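3.2 Towels as a measure of household standards

Asked how they knew a home was well kept, our respondents seldom mentioned floors, windows or the state of the oven. They mentioned towels. A guest who stays one night may never open the cupboard under the sink, but will certainly dry their hands, and several of the people we spoke to in Judel had built an entire theory of their neighbours on this moment.

The rules were strict and no two households shared them. In one home the good towels hung in the bathroom and were never to be touched. In another they lived in a locked chest and came out for weddings, where they were also never to be touched. Patterned borders mattered a great deal in Iturra, where a towel without one was called "a rag with ambitions". Tan was thought safe, if a little timid (Figure 4).

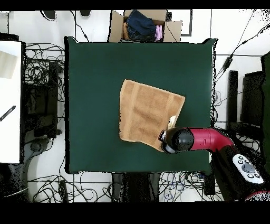

Figure 4. Tan terry towel with a faint darker woven band, on a green cloth surface.
Text: Sumeya Gudeta and Győző Katona

Folding caused more trouble than colour. We had planned a short question on the subject and allowed 15 minutes for it. The first interview ran past lunch. Thirds were preferred by people who had been taught by a grandmother, halves by people who had married into the family and were still being corrected. Rolling was regarded as something hotels did.

Most people admitted, when pressed, that the towels they used every day met none of these standards. The everyday towel was thin, often older than the children, and kept well away from visitors. It was also the one they would save from a fire. We return to this attachment in Section 4, where the diaries kept during October suggest that worn towels are seldom thrown out at all - they are demoted, first to the beach, then to the dog.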